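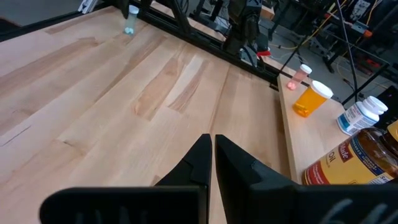

Section 4. Sorting the Bottles Before You Fill the Shelf

You have a butcher-block table, a shelf board and more pill bottles than you remember agreeing to. Set aside 29 minutes. The Melis shelf plan claims 18, but it was written by a person with one prescription.

What you need

The table, wiped down and dried
The raised shelf board
Your bottles and vials, all of them, including the ones in the coat pocket
A small clear cup
A pen and the inventory card from the Carkadley pack

4.1 Clear the middle

1. Take everything off the main tabletop, then put back the bottles and vials only. Mail does not count as a bottle.

2. Stand the containers up on the raised board, smallest at one end and largest at the other. Small translucent vials tip over if you breathe near them, so give them the end farthest from your elbow.

3. Leave the open wood in front of you bare. You will want it shortly.

Note: Butcher block has stripes, knots and streaks. A tan pill on a tan stripe can stay lost until spring. If your table is very busy, work over a plain dinner plate.

4.2 Open and check

4. Open one bottle. Check the contents against the label, write the count on the card, and close it.

5. Repeat. The step says one bottle because every household believes it can manage three.

6. If a cap has to come off for longer than a moment, set it down next to the bottle it belongs to. Small white caps all look like family, and they do not all fit.

CAUTION: Never combine the contents of two bottles to save space, even if the pills look the same. Keep every medicine in the container it came in, and keep children and pets out of the room while anything is open.
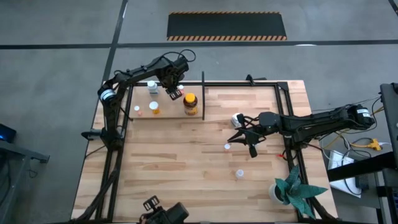

Zewditu Hailu wrote in to say that step 6 should be printed in red. She had followed it right up to the fourth bottle, then matched caps by optimism for the rest of the evening, and one of them still spins without catching.

We have left it in black, but we take the point.

4.3 Caps that have wandered

7. Put any cap without an obvious owner in the clear cup. Do not try it on things yet.

8. When every other bottle is closed, test the strays one at a time. A cap that fits will seat level and click or tighten – it will not need persuading.

9. If a bottle ends up with no working cap, ask your pharmacist for a replacement container. Kitchen foil is not a closure.

4.4 Putting away

10. Move the closed bottles to a locked cupboard. The board is for sorting and makes a poor home.

11. File the card. Version 227 of the card has a line for your signature, which you may skip.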